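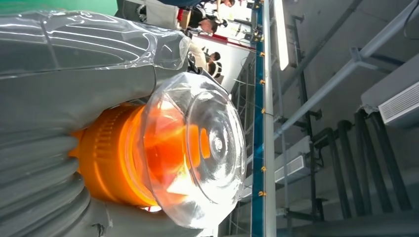

Orange cap, clear plastic, and the glow you get when light comes through.

Okay friends, settle in, because I have been thinking about the color orange for most of July and my family has asked me to please tell somebody else.

I grew up in a house where orange was not allowed. My mother had one orange kitchen in her life, a rental, with orange counters and orange curtains and I believe an orange phone, and when she moved out she swore off it for good. We had blue. We had a lot of beige. We had one brown bathroom that I'd rather not get into.

So I got to be a grown woman with a mortgage before I ever bought a single orange thing on purpose. It was a lampshade from a yard sale. I plugged it in by the front door one evening, stood there with my coat still on, and thought, oh, well, look at that!

And that was years ago, and now I am painting the hallway.

Our hallway is long and narrow and faces north, and it has been off-white since before we moved in. You walk through it to get anywhere (kitchen, stairs, the good closet) and it has always felt a bit like waiting to see the dentist. I've hung pictures. I've tried a rug. The rug slid.

I took my question to Morfudd Skyrme, who ran the paint counter at our hardware store for 19 years and knows more about walls than anyone I've met. I asked her for a cheerful orange. She put her glasses on, which I took as a warning.

Her first question was what time of day I use the hallway most. I said morning and night, like everyone. She said then I'd be seeing it mostly by lamp, so I should stop looking at the little paper cards under the store lights and take a few of them home to bed with me. (Not literally. I think.)

I brought home 12 cards. I taped them at eye level and left them there for days, and I walked past with my coffee and had opinions. Two of them were peach and should have been sold as peach. One was the exact color of a traffic cone and my husband saluted it every time he went by.

What surprised me is how much they moved around. The one I loved at breakfast had turned to brick by supper. The one I'd written off as mud went soft and warm the minute the lamp came on, like the inside of a pumpkin with a candle in it. I kept calling people in to look. They kept coming, bless them, though slower each time.
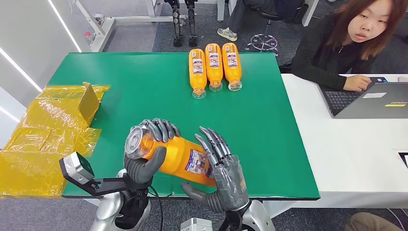

Anyway, it was the mud one that won. The name on the card is Pernley, which tells you nothing at all, and I've decided I like that. I don't need a wall called Sunset Parfait.

A few of you asked on the last thread whether orange makes a small space feel smaller. I can only speak for mine, but I put two coats on the far end wall first, just to see, and the whole hallway felt shorter. In our case that's a mercy. It felt more like a room and less like a trip.

I also want to say something in defense of the sample pot, because I've always been too cheap for them. I bought one this time. I painted a piece of poster board and moved it from wall to wall, and I found out that next to our green front door it looked wonderful and next to the pink bathroom tile it looked like a stomach complaint. So the orange stops well before the bathroom. That little pot saved me a whole weekend of repainting, I'm sure of it.

Primer, since Renato Samonte asked: yes, I used one, and I had the store tint it. Orange is apparently thin stuff on its own and likes some help underneath. I did the first patch without and it looked like weak tea. Two coats over the tinted primer and you'd never know there had been off-white there at all.

Now for my mother. I had not told her. I thought I'd let her find it when she came by for lunch, which was cowardly, and I own that. She stood in the doorway with her purse on her arm for a good long while. Then she said, "Well, it isn't the counters," and walked right on through to the kitchen.

I'm counting that as a blessing! Later, when she thought I was busy with the dishes, I saw her stop under the lamp on her way back from the bathroom and put her hand flat against the wall. I didn't say a word. I just went on washing the same plate.

Still to do: the trim (staying white, I've been talked out of cream by three separate people), the inside of the coat closet, and the bit above the stairs that I can't reach without a better ladder and possibly a better knee. Llinos Howells has a ladder. Llinos, if you're reading, I'm going to call you tonight.

I'm also taking suggestions for what to hang on it. I had assumed the old black and white family photos, but the frames are gold and it may be too much of a good thing – or it may be exactly enough, I go back and forth. Eirlys Ellis thinks plants. Eirlys always thinks plants.

If you've lived with an orange room, tell me how it held up for you, and what you put next to it. I'll be answering in between coats, so forgive the delay and any paint on the spelling.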